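How to Run a Hands-On Gripper Table at an Open Day

By Sosina Shiferaw
December

Our lab at Wokevby opens its doors twice a year, and the table with the hand-held grippers always draws the longest line. Visitors get to pick things up with the same tools we use to record tasks for the arms. I have set the table up enough times now that people at other sites ask me for the steps, so I have written them down. They assume you have hand-held grippers already and a room where strangers can walk in and out.

Step 1. Choose the table

Use a table that people can reach from at least two sides. Ours is white, which makes small parts easy to find when they drop. Put it away from the door. The first year we placed it just inside the entrance and the line ran back into the hall, and the group coming over from Nuraretti had to wait outside until we moved everything.

Leave room for one visitor, one staff member and a small crowd behind them. Tape a line on the floor where the crowd should stop. Children will come up to the line and lean over it, so keep chargers and laptops off the front half of the table.

Step 2. Pick the objects

Start with things everyone knows how to use. Forks, spoons, cups, sponges and folded napkins all work well. We tried machine parts once, and visitors did not know what they were supposed to do with them. With a fork they know right away, and they also notice right away how different it is to do the job with two stiff fingers in place of a hand.

Avoid glass, anything with a sharp edge, and anything that rolls. Keep spares under the table. At the last open day we had around 1000 visitors through the building, and by noon two spoons had gone missing.

Step 3. Lay out the tray

Set a tray with a raised rim in the middle of the table. The rim keeps objects from sliding onto the floor, and it gives visitors a clear work area. A matte tray is better than a shiny one, because overhead lights on a glossy surface make the objects harder for the cameras to pick out. Patterns are fine as long as they are light.

Put one piece of cutlery on the tray to begin with. Add a second only after the visitor has moved the first one. If you put out the whole set, people try to gather it all up at once and the turn takes too long.

Step 4. Show the two-gripper task

Most visitors can manage one gripper after a minute or so. Two take more thought. Give the demonstration yourself before handing them over, and go slower than feels natural.

Bring one gripper to the handle end of the fork, leaving the tines clear. Keep the second gripper open, with a wide gap between its fingers, and hold it low over the tray. Look at the fingertips and not at your own hands. Then bring the open gripper in level and close it gently. Once it has a firm grip, let go with the first.

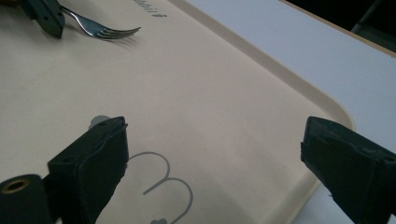 Step 5. Hand over the grippers

Let the visitor hold the grippers for a few seconds before they reach for anything. Ask them to open and close each one in the air. Small children should use one gripper only, with a staff member standing beside them.

Tell people these three things and then stop talking:

- Squeeze slowly.
- Keep the fingers off the rim of the tray.
- If something falls, leave it for staff to pick up.

Allow each person 2 minutes. We use a kitchen timer where everyone in line can see it. When Mkhize sent a party of trainees last spring we let them run over, and the rest of the line gave up and went to the cafeteria.

Step 6. Connect it to the robot

People will ask where the robot is. If you have an arm running nearby, walk them over right after their turn, while they still remember how the fork felt to pick up. We show the arm doing the same job from recordings made by staff. We don't record visitors, and there is a sign at the front of the table saying so. Have an answer ready for "How many times do you have to show it?" and give the number for your own task, even if it sounds high.

Expect the arm to miss now and then. Reset the tray and run it again. Visitors who have just dropped a spoon themselves are patient about it.

Step 7. Staff the table

Plan on 8 people for a full day, working in pairs. One stays with the visitor and the other looks after the line and the objects. Change pairs every hour if you can. It is a lot of talking, and voices go by midafternoon.

Wipe the gripper fingers and the tray at every change. Check the screws on the fingers too, since a loose finger will twist when someone squeezes hard. Our friends at Wisau keep a spare gripper charged and swap the whole thing out, then fix the loose one later in the back room.

Pack the cutlery separately from the grippers at the end of the day.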